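Simulation and Teleop > Good practice > Start-of-episode rules for two-hand table tasks

tanabe_t
We're rewriting our house rules for simulated grocery sorting before the August intake. At Katiyar the draft says every episode must start with both grippers fully open and the hands clear of all objects. Anything else gets binned. Is that what others do?

lorcan_phelan
Open, yes. Clear of all objects is too strict. We set a minimum distance at reset and check it from the sim state. Last batch was 200 episodes and we binned 8.

kubo.n
Disagree with Lorcan. A distance check doesn't tell you what the wrist views can see. If the policy gets no object in view it has to rely on the overhead view, and that should be written on the sheet.

lorcan_phelan
Then write it on the sheet. I wouldn't reject for it.

tanabe_t
Fair enough. We've got 2 reviewers and they mark this differently, so I need wording they can both follow. Same setup in all of these, jaws open in the first two, the whole table in the last:
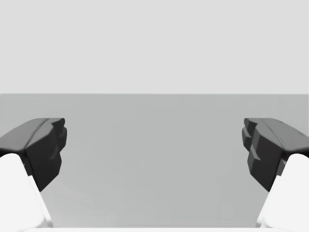
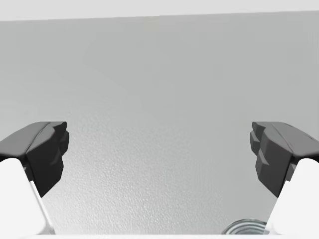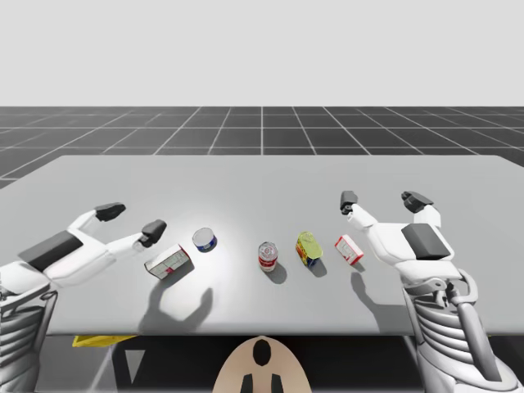 Sayaka Fujimoto
I'd split it into two fields. Gripper state is pass or fail. Object visibility is a label for each view: none, partial or full. Our reviewers stopped arguing once "partial" had its own box. Also put the rule version in the episode metadata, or you'll be guessing later which draft applied.

kubo.n
Agree on the version number. I'd still want a cap on episodes labelled none.

tanabe_t
Two fields it is. I'll post the revised draft once the reviewers have tried it on 32 episodes.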